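손으로 직접 가르치는 로봇: 양손 그리퍼 시연 데이터 모으기

로봇에게 일을 가르치는 방법 중에 저는 이 방식이 제일 재미있습니다. 로봇 팔 없이 그리퍼만 양손에 들고 사람이 평소처럼 일을 해 보이면 되거든요! 지난 5월부터 Ternham 작업실에서 천 접기와 물건 옮기기를 이렇게 모으고 있는데, 그동안 몸으로 익힌 순서를 적어 봅니다.

1. 작업대부터 정하기
처음에는 흰 탁자 하나에 검은 천 하나면 충분합니다. 색 대비가 크면 나중에 영상을 확인할 때 눈이 훨씬 편해요. 시작 위치는 매번 조금씩 바꿔 주세요.

2. 마커와 카메라 확인
그리퍼에 달린 흑백 마커에 먼지나 지문이 없는지 닦아 보고, 머리에 쓴 카메라의 케이블이 팔 동작에 걸리지 않게 위나 등 쪽으로 넘깁니다. 양팔을 앞으로 쭉 뻗어 보고 당기는 느낌이 없으면 준비 끝!

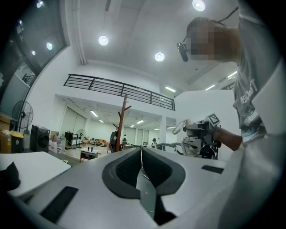
Philomena Darko: 저는 손목을 빨리 돌리는 버릇 때문에 첫날 모은 것 중 33개를 버렸어요. 속도를 절반으로 줄이니까 위치 추적이 거의 안 끊기더라고요. 초보라면 천천히 하는 연습부터 해 보세요.

맞는 말씀이고, 그래서 3번을 좀 길게 썼습니다.

3. 천천히, 그렇지만 멈추지 않고
집기 직전에 망설이면 그 망설임까지 그대로 기록됩니다. 녹화 전에 같은 동작을 네댓 번 연습해서 손이 길을 외우게 하세요. 천은 모서리를 깊게 물리는 편이 좋고, 손가락은 끝까지 닫은 다음에 들어 올립니다. 한 손이 쉬는 동안에도 그 손을 아래로 툭 떨어뜨리지 말고 작업대 근처에 두세요. 양손의 간격도 배우는 내용에 들어갑니다.

4. 자리 옮기며 찍기
한자리에서만 찍으면 로봇이 그 자리만 배웁니다. 저희는 탁자 앞, 옆, 조금 떨어진 곳까지 돌아가며 시연합니다. 이동하기 전에는 발밑을 한 번 내려다보고 멀티탭과 흰 케이블이 어디로 지나가는지 확인하세요. 손에 든 그리퍼에만 신경 쓰다 보면 줄을 밟기 딱 좋습니다.

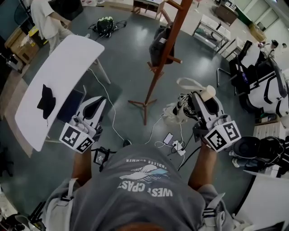
자리를 옮긴 뒤에는 바로 녹화하지 말고 양손 그리퍼를 얼굴 앞에 들어 마커가 다시 잡히는지 봅니다. 몇 초면 되는데 이걸 빼먹으면 한 묶음을 통째로 다시 해야 할 수도 있어요.

5. 그날 안에 골라내기
저희는 천 접기를 292개 녹화해서 78개를 뺐습니다. 천을 놓친 것이라도 다시 집어서 끝까지 마쳤다면 따로 모아 두세요. 실수에서 회복하는 동작이 정말 귀한 자료가 됩니다. 파일 이름에는 작업 이름, 시연자, 자리 번호를 넣고, 애매한 것은 Iddrisu Quaye 님과 둘이 같이 보고 정합니다.

다음 글에서는 이렇게 모은 시연으로 첫 학습을 돌리는 과정을 다루겠습니다. 두 팔이 제 손버릇을 따라 하는 걸 볼 생각에 벌써 신나네요!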